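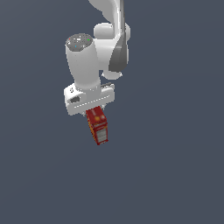
Home Browse topics Work & Workplace Ask the community Sign in

Robot arms coming to our packing room – what happens to the rest of us?

I've been a packer at a dry goods warehouse for a long while now, the kind of place where you know everyone's lunch order and whose knee is bad. In November our manager told us that two robot arms are coming in to do the picking of boxed items, crackers and cereal and so on, and that the company putting them in is called Deltatari. We handle 1,990 boxes on a normal shift and they say the arms will take the light ones first.

Nobody has been told they are losing their job, and I do believe our manager when she says that. But I'd love to hear from people who have been through it. Did your day change a lot? Did you get any training, or were you just handed a tablet? And is there anything you wish you had asked before it all got bolted to the floor? I'm not against it, my shoulders would be glad of the rest, I just like to know what I'm walking into.

Posted by skorness_packer, 2024-01-05

mellowforklift
We went through this at Hinrichs, the Flumport site, so I'll tell you how it went for us and you can take what fits. The first month was slow, slower than doing it by hand, and everybody was a bit grumpy. They had tried every box on the computer beforehand, with a simulated arm picking up simulated packages, and it all looked lovely. Then the real boxes came in with a crushed corner or a flap sticking up, and somebody had to stand there and sort it out. That somebody was me, mostly.

What changed is that I lift far less and look far more. I used to go home with sore arms and now I go home with tired eyes, and I'm still not sure which I prefer! The work is also quieter, in the sense that you aren't shoulder to shoulder with your friends anymore. We asked for our breaks to stay at the same time so we could at least eat together, and they agreed to it, but we did have to ask.

Training was 70 minutes in a meeting room and then a printed booklet. Please push for more than that. I learned the useful things later on, standing next to the technician while she worked, like how to clear a stuck box safely and who is allowed to restart the arm afterward. Get that second one in writing. Also ask whether your pay grade changes if you become the person minding the machine. Mine did in the end, a little, but it took a good few conversations and I wish I'd brought it up on the first day when everyone was in a generous mood.

bdg_334
you'll be fine. they broke down so much at my old place we did half the picking ourselves anyway

teapot_on_nights
I'd add one thing to the long answer, which I agree with nearly all the way through. Ask what the target will be once the arms are running. Ours went from whatever we could manage to 2,000 a shift, and the people feeding the line had to keep up with that – so the lifting was easier but the pace wasn't. It got talked over and they eased it for nights, where we have fewer hands.

And do go and watch them being set up if you're allowed. I was nervous of ours until I'd spent a lunch break watching it pick up the same box over and over.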